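**Hosta 905 undershelf drawer unit – carcass and runner set**

The Hosta 905 is a shallow drawer unit for fixing beneath a worktop or a wall shelf. It is supplied flat, with runners, fixings and one drawer front. The number refers to the overall width in millimetres. A narrower unit, the Hosta 346, uses the same runners and the same front profile and can be mounted beside it with the joining plate listed under Accessories.

Both units are made at the Briden works and finished by hand. Orders placed before the February price list are supplied with the older round knob unless the customer asks for the bar pull.

## Construction

The carcass is solid beech, jointed at the back corners and screwed at the front rail. The drawer base is set in a groove on all four sides and is not glued, so that the timber can move across the grain. Do not glue it during assembly. If the base rattles when the drawer is empty, fit the felt strip from the fixings bag along the rear groove.

The front is available in three finishes:

- **Oiled** – supplied with one coat, needs a second after fixing
- **Brenia grey** – water-based paint, satin
- **Unfinished** – sanded, for painting or staining on site

Grain runs left to right on all fronts. Matching grain between a 905 and a 346 is possible on the oiled finish only, and must be requested when ordering. It can't be arranged later.

## Runners

The runners are steel, side-mounted, with a soft stop in the last part of the travel. Each pair is rated at 15 kg, evenly spread. The rating includes the weight of the drawer itself. Loading the front of the drawer only will wear the stop on one side, and the drawer will begin to sit low at the left or right corner. This can be corrected with the height screw behind the front, a quarter turn at a time.

Runners are handed. The left runner is stamped L on the inner face. If the two are swapped the drawer will go in but will not latch.

## Fixing

The unit hangs from two rails screwed to the underside of the worktop. The rails must be parallel. Use the card template, and mark through the holes with a pencil before drilling. Check the thickness of the worktop against the screw length – the screws supplied are for solid timber and are too long for most thin tops.

Stone and composite tops can't be drilled from below with these fixings. For those, order the side bracket set, which carries the unit from the cabinet walls on either side.

Leave a gap behind the unit for the plug of any appliance kept on the top. The back panel is removable, and may be left off where pipes pass behind.

## Insert trays

Trays drop in from above and are held by friction. The Bermúdez tray has one long channel and four short ones, and suits knives, pens or drawing tools. The plain tray has a single divider that slides.

The drawer is shallow. Whisks, ladles and anything with a deep bowl will foul the front rail, and long items stored upright should stay on the worktop. 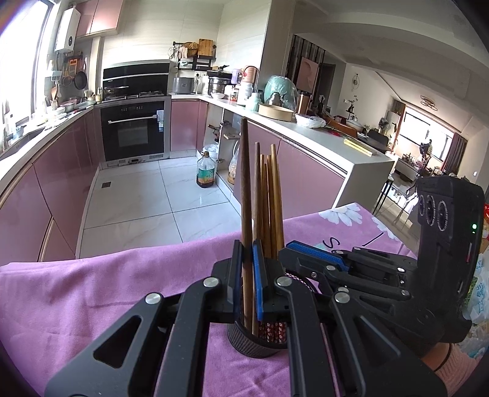 *Wooden chopsticks kept upright in a round black holder.*

## Care

Wipe with a damp cloth and dry at once. Oiled fronts should be oiled again when water no longer beads on the surface. Painted fronts need nothing further. Do not grease the runners. If they become stiff, take the drawer out, brush the channel clean and run the drawer in and out several times without a load.

## Accessories and spares

- Joining plate, 905 to 346
- Side bracket set
- Bermúdez tray
- Plain tray with divider
- Runner pair, handed
- Fixings bag, including felt strip and template
- Bar pull or round knob, with bolt

Replacement fronts are cut to order. Quote the number on the paper label under the drawer base, and state the finish. Where the label is missing, send the width of the front and the spacing of the handle holes, measured centre to centre.

Technical questions: Wenceslao Quintero, Briden works.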